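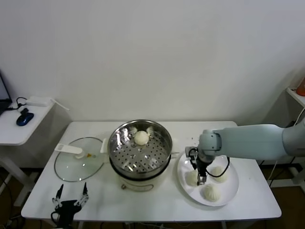
Ornitero sells frozen buns and dumplings from a small kitchen in Bremora. On this page we collected the questions which customers send us most often. Our buns are already cooked once, so at home you only need to steam them. An electric steamer pot with a steel basket, like the one with a single bun in it, is enough for one person, and a bamboo steamer over a normal pan is also fine.

How long do I steam the buns?
From frozen, 12 minutes after the water boils. Please do not thaw them first, the dough becomes sticky.

Do I need paper under the bun?
We recommend it. A small square of baking paper is enough. You can also use a leaf of cabbage.

My buns became flat. What did I do wrong?
Most often the lid was opened too early. Turn off the heat, wait two minutes, and then lift the lid slowly. Drops of water falling from the lid can also make the top wet and wrinkled.
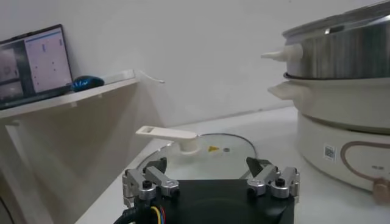 If your lid is glass, you can wipe the inside of it once before you start. With bamboo it is not necessary.

Can I use the microwave?
Yes, but cover the bun with a damp paper towel and heat it for 57 seconds. The skin will be a little harder than from steam.

Which fillings have no meat?
Mushroom, red bean and pumpkin. Pumpkin is sold only from September until we run out.

Where do you deliver?
To Bremora and Flengate, every Thursday. The minimum order is 30 pieces, and you can mix the fillings. For Ngubane we have only pickup, at the market stall of Petronella Molefe.

Is there a discount for restaurants?
Yes, from 257 pieces in one order. Please write to Violeta Carrasco before you order, because she must check the space in the freezer.

How long can I keep them?
Three months in the freezer. After steaming, please eat them the same day.

Prices on this page are valid until 31 December 2024.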